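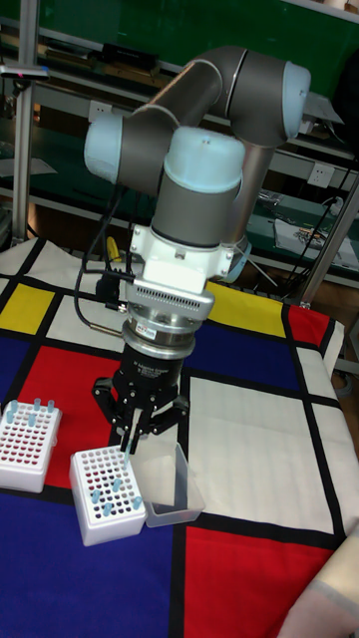 **Figure 5.** Workspace at the Skamitz site.

### 3.2 Sampling and Storage of Household Water

Water samples were collected from private wells in the Kinoshita drainage area during December, when the water table is close to its yearly low. Each household was visited once. Samples were taken at the kitchen tap after the line had been flushed for 5 minutes, and a second bottle was filled at the wellhead where the owner allowed access. In all, 3,144 bottles were logged.

Bottles of 200 mL were kept in the dark and carried to the Skamitz site on the day of collection. Hardness, nitrate and chloride were measured first – nitrate values can drift when storage is prolonged. Samples from 13 households were set aside for repeat testing by a second analyst, following the procedure described by Pisharody in the earlier Veltow survey.

Well depth was taken from drilling records where these existed. For older wells, the depth reported by the owner was used and marked as such in the data table. Reported depths were left out of the regression in Section 4 but kept in the maps. Homes with a water softener were treated as a separate group, and only their wellhead samples were used in the hardness results.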